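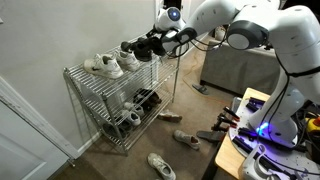
I've been trying to get more protein and fiber into my day without turning into one of those people who weighs a chicken breast at the dinner table. So these are the kitchen habits that have stuck with me since May. Take what you like! I'm not a dietitian, and if you have kidney trouble or a doctor who has given you numbers, listen to them and skip me.

Start with beans. I cook a whole bag of dried ones at a time (overnight soak, fresh water, low simmer with a bay leaf) and freeze them flat in sandwich bags. Flat bags thaw in a bowl of warm water while you chop an onion. I salt the soaking water too, and my beans have come out creamier ever since.

Next, breakfast. I used to have toast and then wonder why I was eating crackers over the sink at 10. Now I stir an egg white into my oatmeal while it's still bubbling – stir fast, keep it on the heat for a couple of minutes until it's cooked through, and you get something closer to custard than scrambled eggs. My sister-in-law wouldn't try it for months and now she makes it more than I do.

Cottage cheese goes in the blender. If you hate the lumps, and I do, a minute of blending with a squeeze of lemon gives you something you can spread on a baked potato or thin out for salad dressing. It keeps 4 days in my fridge in a jar with a tight lid.

Read the back of the can, not just the front. I picked up a soup that said "light" in big friendly letters and it had 800 milligrams of sodium in a serving, with two servings in the can. So that's 1,600 if you eat the whole thing, and of course I eat the whole thing. If you already have a salty one in the pantry, stretch it with a bag of frozen vegetables and some plain cooked rice.

I kept a food log for a while in a little app called Bitstead. My first full day came to 1,588 calories, which sounded very virtuous until I remembered the peanut butter I'd had off the spoon. I gave up on the app after that but I still jot down dinners on the back of an envelope, mostly so I can see when we've had pasta three nights running.

Nuts and seeds live in my freezer now. They don't clump, they don't go stale, and you can toss them straight into yogurt. Ground flax especially – mine used to smell like old paint by the time I got to the bottom of the bag.

One more, for anyone cooking for a picky eater: red lentils melt. Rinse a handful, drop them into your spaghetti sauce with a splash of extra water, and give it 20 minutes with the lid on. Stir now and then so they don't catch on the bottom. If the sauce gets too thick, loosen it with some of the pasta water.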